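Flalton (15/06/2023)

# Pimeo verspricht das längere Brotleben, Belege folgen später

Die Bäckereikette Pimeo verkauft seit Mai in ihren Filialen in Flalton und Findotden ein Toastbrot, das nach Angaben des Unternehmens doppelt so lange frisch bleiben soll wie das bisherige. Der Laib wiegt 448 Gramm und kostet mehr als sein Vorgänger. Auf der Tüte steht in großen Buchstaben »Bleibt. Einfach. Frisch.«, und wer wissen will, was damit gemeint ist, muss ziemlich lange suchen.

Gefunden haben wir eine Broschüre, die an der Kasse ausliegt. Darin ist von einer »verlängerten Teigruhe« die Rede, entwickelt zusammen mit dem Labor Yeom. Wie lange der Teig früher geruht hat und wie lange er es heute tut, verrät die Broschüre nicht. Auf Nachfrage teilte die Pressestelle mit, das sei Betriebsgeheimnis. Das mag sein. Nur lässt sich dann schlecht prüfen, ob an der Sache etwas dran ist oder ob hier ein bekanntes Verfahren einen neuen Namen bekommen hat. Längere Teigführung gehört in vielen Handwerksbetrieben seit jeher zum Alltag, meist ohne Broschüre.

Das Versprechen der doppelten Haltbarkeit stützt sich auf eine Verkostung mit 30 Personen. Sie bekamen Brot aus beiden Rezepturen vorgesetzt und sollten angeben, welches ihnen frischer vorkam. Ob sie wussten, welche Scheibe die neue war, geht aus den Unterlagen nicht hervor. Auch wie alt die Brote waren und wie sie gelagert wurden, bleibt offen. Eine Messung der Krumenfeuchte wird zwar erwähnt, die Werte fehlen aber. Man werde sie »zu gegebener Zeit« veröffentlichen, heißt es. Einen Termin nannte Pimeo auch auf zweimaliges Bitten nicht.
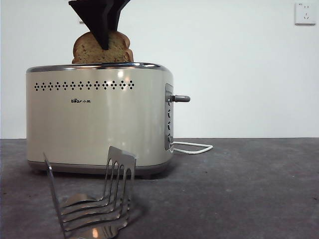

Beim Wort »frisch« beginnt die eigentliche Schwierigkeit. Altbacken wird Brot vor allem dadurch, dass sich die Stärke in der Krume verändert und fest wird; mit Schimmel hat das zunächst nichts zu tun. Ein Laib kann also einwandfrei und trotzdem zäh sein. Beim Erwärmen lässt sich dieser Vorgang zum Teil rückgängig machen, und deshalb sagt eine goldbraune Scheibe am Toasterschlitz mit ihrer porigen Krume wenig darüber aus, wie lange das Brot vorher in der Tüte lag. Wer Toastbrot kauft, isst es meistens getoastet. Der Vorteil, für den er bei Pimeo mehr bezahlt, dürfte damit am Frühstückstisch deutlich kleiner ausfallen als in der Werbung, sofern es ihn überhaupt gibt.

Unklar ist auch, was mit dem Mindesthaltbarkeitsdatum passiert. Auf den Tüten, die wir in Findotden gekauft haben, war die Frist genauso lang wie bei der alten Sorte. Pimeo erklärt das mit »Vorsicht in der Einführungsphase«. Ein Unternehmen, das seiner eigenen Aussage traut, hätte wohl wenigstens einen Tag draufgelegt.

Bleibt das Argument der Lebensmittelverschwendung, das in keiner Pressemitteilung dieser Art mehr fehlt. Die Kette rechnet vor, pro Woche landeten nun 400 Laibe weniger in der Retoure. Vergleichszahlen aus dem Vorjahr liegen nicht bei. Gleichzeitig hat Pimeo im Mai die Backmenge gesenkt und einige Filialen am Nachmittag gar nicht mehr mit Toastbrot beliefert. Weniger Ware im Regal bedeutet weniger Ware, die zurückgeht, dafür braucht es keine neue Rezeptur. Die Pressestelle wollte beide Effekte auf Anfrage nicht auseinanderrechnen.

In den Filialen selbst ist die Stimmung gemischt. In Flalton hieß es hinter der Theke, das neue Brot laufe »ganz ordentlich«, einige Stammkunden fragten allerdings nach dem alten. Das gibt es nicht mehr. Es wurde mit der Umstellung aus dem Sortiment genommen, womit sich ein direkter Vergleich zu Hause erledigt hat.

Ab Herbst will Pimeo das Verfahren auf Roggenmischbrot ausweiten. Das Labor Yeom ließ eine schriftliche Anfrage zu den Messwerten bis Redaktionsschluss unbeantwortet.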